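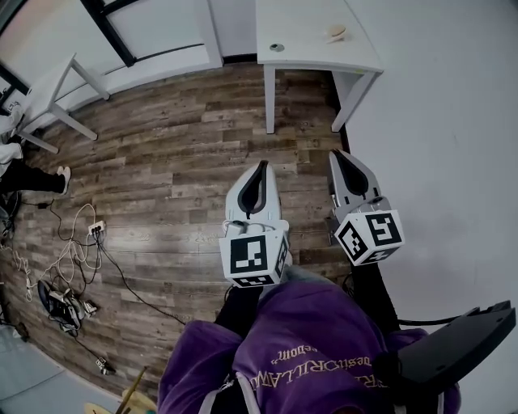 FOR IMMEDIATE RELEASE

Kosdale Rowing Club to Host Pustport Regatta, Having Run Out of Excuses

KOSDALE, 29th August — The Kosdale Rowing Club will host the Pustport Regatta this fall for the first time, after four years of politely explaining why it couldn't. Racing will take place over 1000 meters on the Pakis Reservoir, with a 2000-meter course for the eights and anyone else who feels they have something to prove.

Organizers have received 337 entries, a club record by a margin that has caused some alarm in the parking department. Crews range from high school novices to masters rowers whose ages the club has been asked not to print.

The regatta moved from its old home at Pustport after the harbor there was closed for dredging in April. Kosdale offered its water for a season, on the understanding that Pustport would send its starting pontoons, its timing clock and its good coffee urn. Two of the three have arrived.

Heats begin at 7 a.m. on both days. Finals follow in the afternoon, wind permitting. The Pakis wind has not always been permitting, and crews in the outside lanes are advised to bring a second pair of socks.

The main trophy is the Pfister Cup, awarded to the club with the most points across all events. Kosdale has finished second for the Cup more often than it cares to discuss. The club would like it known that hosting gives it no advantage whatsoever, apart from knowing where the sandbar is. A chart showing the sandbar will be handed to every coxswain at the safety briefing.

Admission is free. Parking is in the upper field, with a shuttle to the boathouse every 15 minutes, or whenever the driver gets back. Dogs are welcome on a leash. Cowbells are welcome too, though not before eight in the morning, by agreement with the neighbors on the east bank.

Late entries will be accepted for doubles and singles only. Lane draws and the full schedule will be posted at the boathouse and on the club website the week before racing.

Media contact: Press Desk, Kosdale Rowing Club

###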